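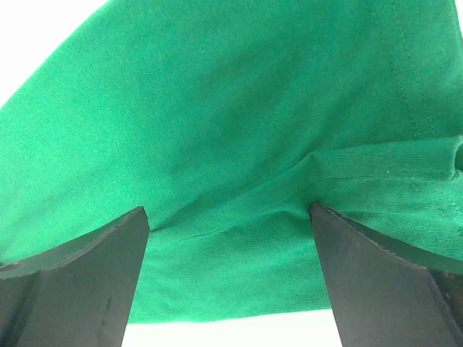 Green jersey, lint and all.

I have a drawer full of T-shirts, and I'm done apologizing for how many of them are pilled. Somewhere along the way we all agreed that a shirt with fuzz on it is a shirt on its way out. I don't buy it! A bit of pilling means the thing gets worn, and washed, and worn again, and I'd take that over a crisp one that makes me itch.

My neighbor Nazmiye Toprak disagrees with me on this, loudly, usually while I'm folding. She owns a fabric shaver and goes over everything before it's put away (sleeves too, which I find excessive). Her shirts do look great. But she also replaces them twice as often as I do, and I have my suspicions about that little whirring blade.

Then there's color. I went through a long gray phase when I lived in Tirkton, all gray and navy, because it made laundry easy. One load, no thinking. It also made every pile look like the same shirt eight times over, and I'd stand there hunting for the one with the good neck. A bright green shirt you can find in the dark, practically. Buy the loud color. Wash it with the towels once and see what happens – I did, and the towels lived.

And folding! I know people have systems, and I've watched the videos, the ones where the shirt ends up standing on its own like a little book. Mine get folded in half, sleeves in, then in half again, and if the hem isn't lined up I leave it. Jersey sags and stretches anyway. By the time it's been in the drawer under a sweatshirt for a week you couldn't tell my fold from a fancy one.

So keep the fuzzy ones. Pick off the lint if company's coming, or don't. I've got a basket waiting for me right now and it's mostly T-shirts.

Filed under: Home & Laundry, Opinion
56 shares | 8 comments

Recent posts
The case for fewer towels
Why I quit ironing pillowcases
July is no time for a dryer
Socks: a grudge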